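Graça Henriques had sold Memon tokens for 20 weeks before anyone asked her what they were for.

The man on the phone had bought 800. He wanted to buy bread with them.
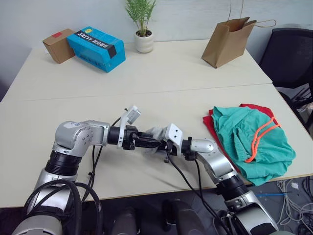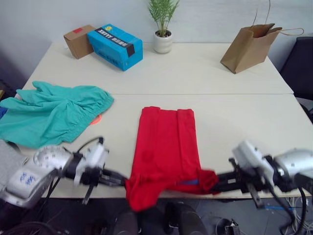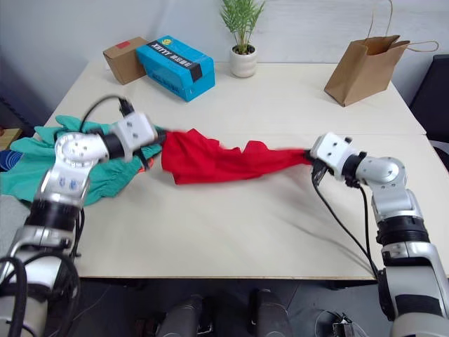 "You play Gultent and you earn them," she said. "Then you change them at Cornex."

"Cornex is shut."

She looked. It had been shut since Thursday. Her own 3000 were in there - her rent, more or less.

"Are you still there?" he said.

"Yes."

She opened the game and started on level one. A small fox ran along a wall. After an hour she had earned 60.

"How are you doing?" he asked.

"Sixty," she said. "You?"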